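4.2 Abuse reported by visiting supporters

Flustov and Melstead drew their away sections from the same pool of 1,000 season-ticket holders.
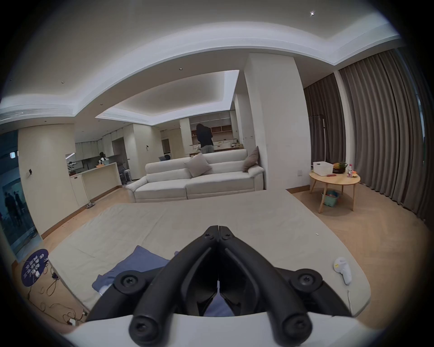

Figure 5. Floor mattress with a crumpled blue cloth.

Of these, 523 returned the July survey and 220 said they had heard racist chanting at one match or more. Few had reported it – most did not know which steward to approach. Answers from the Wei ground were coded separately, as it has no segregated stand.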